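Search the notebook Enter a keyword

Workshop notebook - wash fastness, October, 8:40 am

Salvador wants a yes or no on the Nolside cold-water detergent before the month is out. My answer so far is no, and I'd like the reasons in writing before somebody in sales gets enthusiastic again.

The claim is that dark dyes stop bleeding into light yarn at 20 degrees. Fine. The supplier's sheet has a chart with no scale on the upright axis and one line that goes down. Annick asked them for the raw readings and got the same chart back in color.
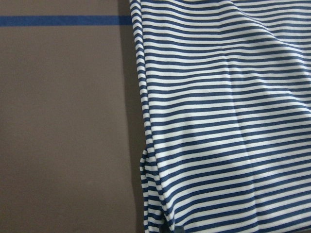 Category: Textiles / Color transfer

Ran lot 1037 again this morning, both detergents, same machine, same load weight. Multifiber strip stapled to each swatch. The cotton band on the Nolside swatch came out gray to my eye. Afonso called it clean. We were standing under the window and it was overcast, so neither opinion is worth much. Moved to the light box and we still disagreed, only less.

What bothers me more is the water. Vilela tested in soft water, and ours leaves a crust in the kettle. If the stuff works by tying up loose dye, hardness could be eating half of it before the dye gets a look in. Raquel says the formula has a softener built in. Maybe. It isn't on the label and she couldn't say where she read it.

Striped knits are the case that matters to customers, and they're also the easiest to fool yourself with.

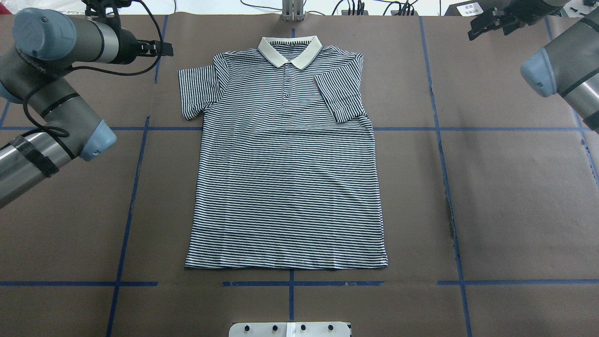 The eye sees the white next to the navy and decides it's white. Put the same yarn against plain office paper and it can look dingy. So no more judging on the garment. Cut a piece, mask the dark parts, read it on the meter, write the number down before anyone says what they think.

Tiago's note from the Eturero trial says "good result, 7 washes." Good compared to what? There was no control in that run. I'm not counting it.

To do:
- 2 controls per run, plain water and the old detergent
- borrow the hardness kit from upstairs
- meter readings by Annick, who won't know which swatch is which
- ask Nolside again for the readings, in a table this time

If the blind readings come out better I'll change my mind. I don't expect to.

2 comments - Share

Recent entries
Stelto dryer: lint screen still tearing at the corner
Why the gray scale cards need replacing
Shrinkage in rib collars, second attempt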